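Plallilville cell, bench notebook
Tuesday, started 8:40

Carried over from last entry: right arm drifting low at the end of long runs, left arm fine. Suqin Shi logged 3 mm of sag at the gripper after 146 cycles on the Golulmont program. Fault counter on the controller read 1,801 at power-up, nearly all of them the same joint 3 following-error warning. Cleared it and wrote the number here so we have a baseline.

Base bolts first. Both bases checked against the rail with the torque wrench. Left was at spec. Right had one bolt, rear inner, that took a quarter turn before the click. Marked all heads with paint pen. Re-zeroed both arms afterward, offsets saved as tian_b. Old file kept as tian_a, do not delete yet. 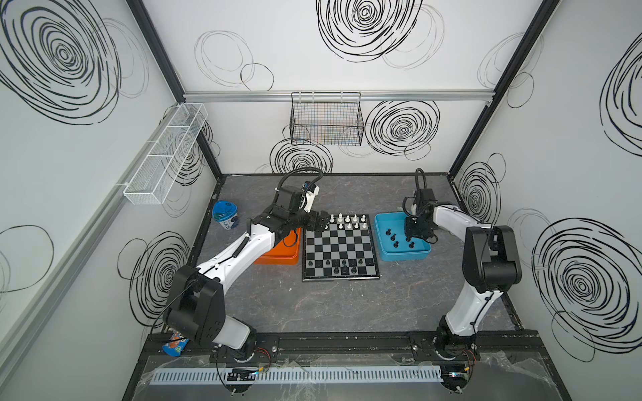

Cable routing is the next suspect. The harness on the right arm was re-dressed last month and I think it is pulling on the elbow at full reach. The reach into the blue tray is the worst pose for this, with the forearm stretched back and the gripper down among the black pieces. The tall link has a cable tie on it, and the tie gives the harness no slack to feed through the elbow. The left arm runs a thin cable along the forearm in small clips and has never shown the warning. Plan is to copy that on the right: clips on the forearm, tie replaced with a loose hook-and-loop wrap, service loop at the wrist left alone.

11:15. Tie cut, wrap on, four clips fitted. Ran the tray pose by hand with the brakes released. Elbow moves freely through the full range now. Before, it had a soft stop near the end.

13:30. Test run, 88 cycles at normal speed. Two joint 3 warnings, both in the first ten cycles, none after. Sag at the end was about 0.5 mm by dial indicator. Better, still not zero. Could be thermal.

Open items:
Repeat with a cold start and log motor temperature on joint 3.
Trilico finger pads on the right gripper are worn on one side. Two spares in the drawer, order more.
Suqin to compare tian_a and tian_b at the board corners before the next long run.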